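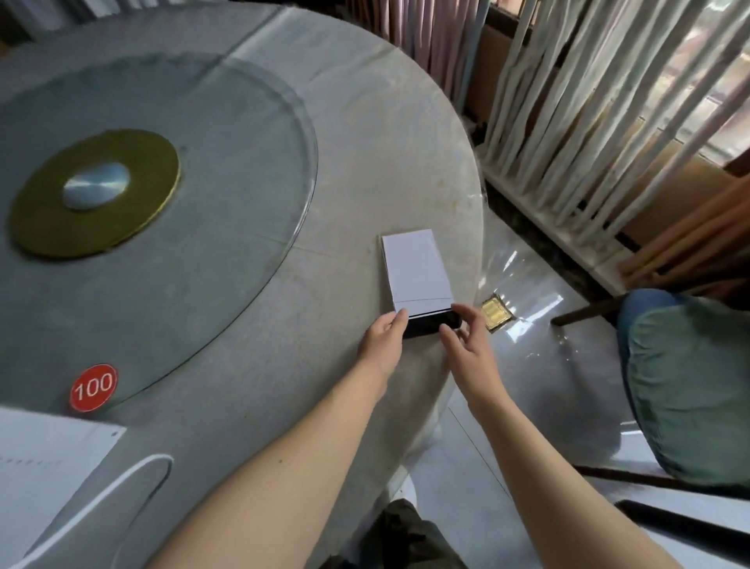 Vonelex is happy to announce that Sutora, the automated display cabinet you put together yourself, is now open for orders at $99, after a long and very friendly trial in the homes of people who enjoy building things. We wanted a robotics project that could begin and end on ordinary furniture, and so the whole build was worked out at a round dining table with a plastic sheet over the cloth and a glass turntable in the middle, a phone and a white paper box within arm's reach and a cable looping across the corner.

Reading time: 4 minutes

A finished Sutora is a small enclosed stage for a model, a mineral or a favorite cup. A slow motor under the floor turns whatever is standing on it, a light comes up when someone walks into the room, and the whole thing goes quiet again at whatever hour you choose (ours is set to 10 p.m.). The motor and the light both answer to the Dralum controller, a little board we have been shipping to hobby workshops for a good while now and have grown rather fond of. No soldering is called for, and the schedule is set from a phone.

The trial brought in reports from 1,346 home builders, and we read all of them, including the ones that ran to several pages. Most of the changes we made came straight out of those letters. People told us the panels were easy to mix up, that the motor hummed on a bare wood shelf, and that they wanted to be able to stop halfway through an evening and come back later without losing their place. The instructions now have five short stages, and each one ends at a point where the work can be left standing overnight.

The panels are where a new builder ought to slow down a little. A white panel with clear edging wants a hand at each end while it is being lined up, and there is no prize for hurrying it.
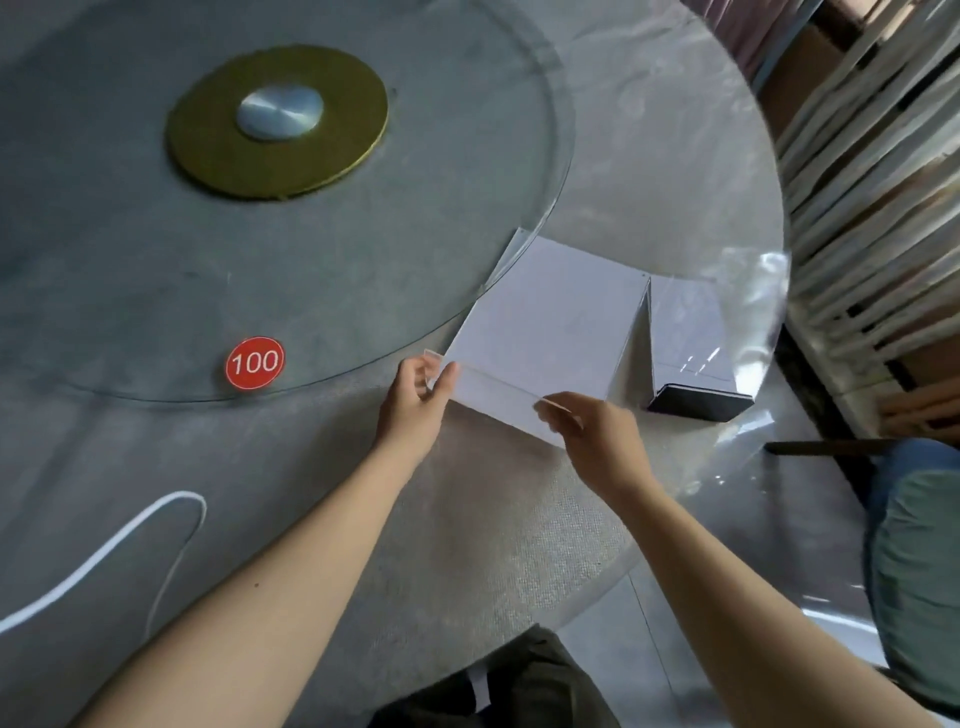
What comes with the kit

The $99 price covers the panels and base, the turning floor, the light, the Dralum board and its power cable, and a printed guide with larger drawings than the ones our trial builders had. Spare fasteners are included too – we have dropped enough of our own to know better.

Builders who want to go further can add a second motion sensor or write their own turning patterns, and the board has room for both. Shared workshops may order in packs of four, and the Võ workshop will be running open build tables through January for anyone who would like company while they work. Bring your own kit or build from one of theirs, and stay as long as you like.

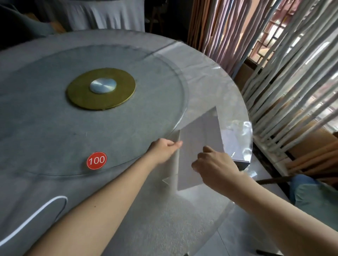
Holding a sheet by its left edge, the right hand in front of it, beside the glass turntable.

Orders are being taken now through the Vonelex store and at the front counter of the Võ workshop. Kits leave us in the order they are paid for. Reporters, teachers and club organizers who would like to borrow a finished cabinet are warmly invited to write to the Vonelex press desk, and we will do our best to answer within a few working days.

About Vonelex

Vonelex makes small automation kits for homes, clubs and shared workshops. Its products include the Dralum controller and the Sutora display cabinet.

Recent news

Dralum controller gets a quieter motor setting
Build tables return to the Võ workshop
Letters from the Sutora trial
Replacement parts and where to find them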